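What the breakfast station changed on second shift

I run scheduling and process documentation for the catering side at Trelanside. For the past year a growing share of my week has gone to the automation project instead, and several readers in similar jobs have asked what that looks like in terms of labor. These are my notes up to December. They cover the table service tasks only. Dishwashing is a separate contract and I don't have the data.

The project is called Padora. The goal is a two-arm machine that can set and clear a light breakfast: cup, saucer, plate, bread, bottle. The training data comes from people doing the same motions with hand-held grippers, and our company supplies the people. Tesix handles the software. We handle the rota, the crockery and the written procedure.

Where the hours go

Before Padora, a second-shift attendant spent most of the shift on setting, clearing and restocking. Now 3 of the 8 hours are demonstration time at a table. The rate is the same and the work is lighter on the legs, but it is harder on the forearms and on attention. A cup that an attendant would move without looking has to be approached, closed on and released in a way the record can use.

The procedure splits the task into single-object moves. Cups and saucers are the bulk of it. 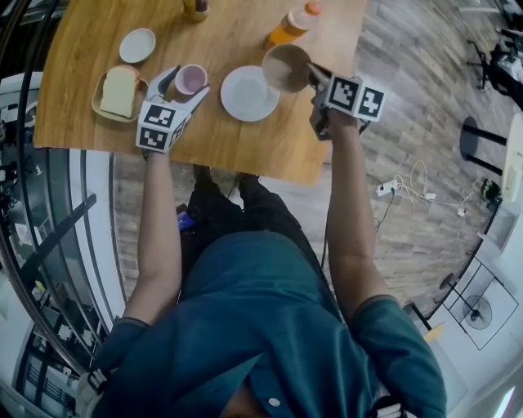
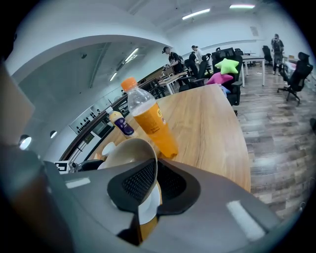
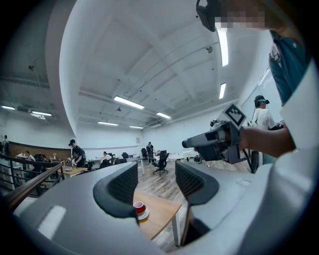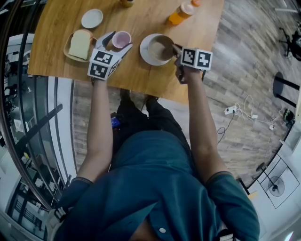

Cups, saucers, and the grippers that handle them.

What changed for the attendants

1. Pace. Attendants are trained to be fast. The first batches were rejected at a high rate for exactly that reason, and we rewrote the instruction from "work normally" to "work at the speed of a careful guest." Rejections fell within two weeks. Several people found the slower pace more tiring than the old one, and I agree with them after trying it.

2. Breaks. The original schedule had one long block per shift. We now cap a block at forty minutes and alternate with restocking. Grip fatigue shows up in the data as late closes and dropped handles, so the software side supported the change as soon as they saw the logs.

3. Skill. The job description used to list food handling, guest contact and lifting. It now also lists calibration checks and session labeling. We got a pay grade adjustment for labeling after a long exchange of emails. Calibration is still treated as part of setup, and I think that is wrong — it takes judgment, and a bad check wastes an entire block.

4. Say in the work. This was the least expected change. The attendants know that a saucer should arrive before the cup, and which side of a plate people reach across. The first task list had several of these in the wrong order. The list is now reviewed by the people on shift before it is issued.

Numbers so far

Accepted demonstrations to date: 2,740. Rejected in the most recent batch: 116, most of them for a marker being hidden from the camera by a sleeve or a wrist. Short sleeves are now in the written procedure.

Open items

The question I get most is whether this ends with fewer attendants. The current agreement with Mousavi, who own the site, holds headcount through the pilot and says nothing after that. I have asked for a clause on retraining hours and have a draft back with the number left blank.

The other open item is the grippers. The handle shape suits a medium hand and the trigger is stiff. Two attendants with smaller hands have been moved to labeling at their own request, which solves the comfort problem and leaves the data short of smaller hands. A revised handle is due next quarter, and I'll post the fit results once both of them have tried it.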